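Como limpar a mesa da cozinha depois de cozinhar
===

Atualizado em Apr 16, 2023

Eu moro em Anmont desde novembro e a minha cozinha é pequena. Tenho uma mesa só, e nela fica tudo: embalagens, plásticos, papel amassado. Aprendi este método com a minha vizinha Marites Saludo e agora faço ele todos os dias. Demora quase 16 minutos.

## O que precisa

- um cesto de lixo aberto em cima
- 2 sacos plásticos com alças
- um pano úmido e um pano seco

## Passos

1. Coloque o cesto no chão, **bem embaixo do canto da mesa**. Assim o lixo faz um caminho curto e não cai no piso.
2. Separe primeiro o que ainda tem comida dentro. Pacote fechado volta para o armário.
3. Pegue os papéis e plásticos amassados que estão mais perto do canto. São leves e qualquer vento leva eles.
4. Depois passe para o fundo da mesa, onde normalmente ficam as caixas compridas.

Com as caixas eu tenho uma regra: antes de jogar, abro e olho dentro. Uma vez joguei fora uma caixa com o rolo de papel-manteiga quase novo, e fiquei com muita pena.
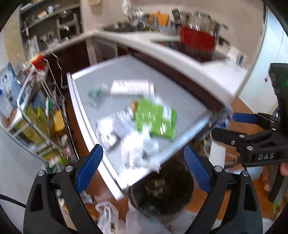

As embalagens prateadas pedem mais atenção. Se é cartela de remédio, não coloque no lixo comum; eu guardo num pote e levo à farmácia. Se é papel de chocolate ou de café, pode ir para o cesto. Os plásticos transparentes eu junto num dos sacos com alças, e no outro vai o papelão limpo, dobrado.

5. Passe o pano úmido do fundo para a frente. Se a mesa tem borda levantada, passe também no cantinho de dentro, onde as migalhas ficam presas.
6. Seque com o outro pano.
7. Só no final recolha o que caiu no chão e feche os sacos.

Se o cesto já está cheio no passo 3, pare e esvazie. Apertar o lixo com a mão não ajuda, e pode cortar o dedo numa tampa de metal.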